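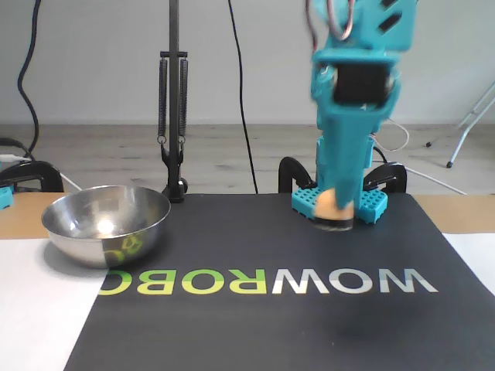
*Teal arm over a dark mat, with a small orange ball at its lower end.*

# Mandagi online checking and savings: a review

Mandagi is the online banking service of Usmont Savings, a small bank with 23 branches. I opened a checking account and a savings account with it in December and have used both for my regular bills and my paycheck. This review covers the website and the phone app. I did not apply for a loan or a credit card.

## Opening the accounts

The application is on the bank's home page under "Open an account." It asks for your name, address, Social Security number, a driver's license or state ID, and an account to move the first deposit from. I filled it out in one sitting. The form saves your place if you stop, but only if you have already picked a password, and the password page comes near the end. Have everything on your desk before you start.

The savings account is a separate application. Most of the first form carries over, but I had to type my employer's address again.

My debit card came in the mail in a plain envelope. The PIN came separately, three days later. You can change it in the app under Cards, or at a branch machine.

## Everyday use

Logging in takes a user name, a password and a code sent by text. You can tell the site to remember your computer, and after that it asks for the code only when you add a new payee or change your address.

The main page lists your accounts with the current balance and the available balance side by side. Pending charges are in gray at the top. Search works by store name or by amount, but not by both together, and it only looks at the account you have open.

Bill pay is the part I use most. Larger companies are already in the list and are paid electronically. Anyone else gets a paper check, and the site gives you the date it expects the check to arrive. My landlord, Osvaldo Rizzi, got his on the date shown both times. Repeat payments are easy to set up. To skip a single month you have to cancel the whole series and enter it again, which is a nuisance. 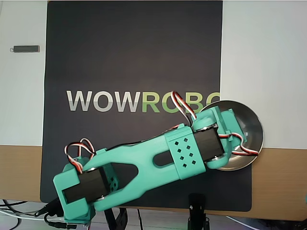
**Can I deposit a paper check with the phone app?**

Open the app, tap Deposit, and take a picture of the front and back of the signed check. Deposits sent before the evening cutoff are normally available the next business day, and larger checks may be held longer.

## Fees

Checking has no monthly fee if you get paper-free statements. With paper statements it is $3 a month. Savings has no fee and no minimum after the first deposit. Using another bank's ATM costs $2, plus whatever the owner of the machine charges, and Mandagi does not refund either one. My old bank, Skokberg, refunded both. If you take out cash often and don't live near a branch, add that up before you switch.

## Customer service

I called once, about a transfer from Skokberg that showed as sent on one side and missing on the other. Serena Sala in the transfers department found it and read me the trace number. It posted the next morning. I also sent a secure message about the wording on a tax form and got a clear answer two days later. There is no live chat.

## Alerts

Low balance alerts are off when you open the account. Turn them on under Settings, then Notices. You can choose text or email for each one, but the dollar limit has to be a whole number.

## Rating

Four out of five. I have closed my account at Skokberg and kept the Mandagi ones. The lost point is for the ATM fee and the repeat payments.

Reviewed by Ankica Lazarević, 2026-01-19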